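Progress note to the Muvdale fund, April

Hi all - this is the second note on the grasp planner work at Tilcombe, and it's a happier one than the last. When I wrote before, the planner could find a decent grasp on most things but took so long over it that you could go and make tea. The new version (we call it Bolger, don't ask) answers in 90 milliseconds on the lab machine, and I'm really pleased with that!

Most of the month went on perception. We now have 2,985 labeled views in the training set, and I retrained the segmentation model on all of them. It's much better at telling two touching objects apart. It still gets shiny surfaces wrong more often than I'd like, and I'm going through those by hand.

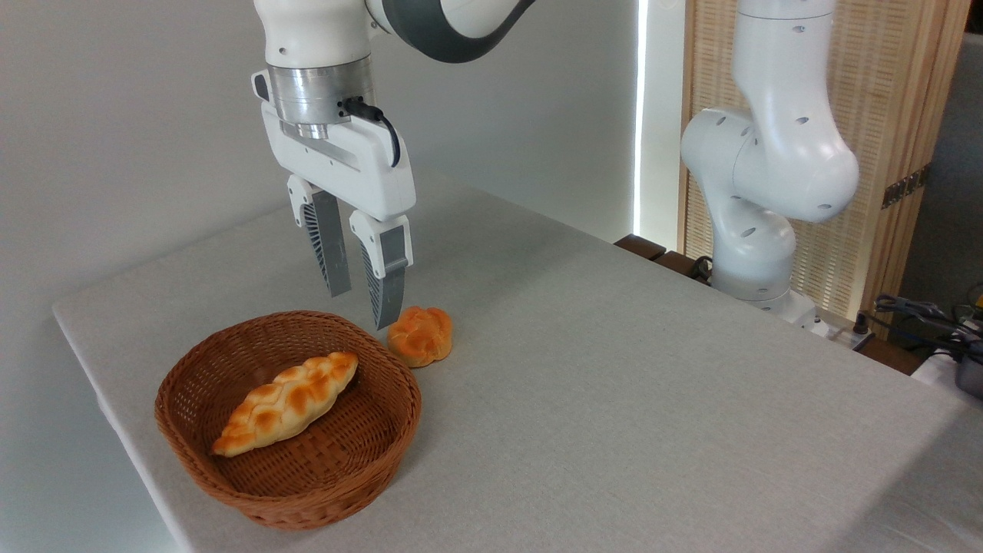

Approach planning is where I've changed the most code. The old planner treated every object as if it stood alone on the table, so it would happily pick a path that clipped whatever was next to it. Bolger scores the neighbors too. A small round roll sitting right beside the rim of a wicker basket is the kind of layout I tune on, with the two fingers open and one of them coming down close behind the bread. The braided loaf lying inside the basket is harder, as the rim rules out a lot of the side approaches and the planner has to come in from higher up. I added 4 new cost terms for this and threw away two old ones that did nothing.

Tooling: the replay viewer in Evden now shows the planned path and the logged path together, which has saved me hours (I should've done it first). There are 22 open bugs, mostly small, though one timing bug in the gripper driver is a pain and I haven't pinned it down yet.

Next up is two-arm planning, which I want running in simulation by July. Spending is on plan. I'd like to move some of the travel money to compute, if that's OK with you - just let me know.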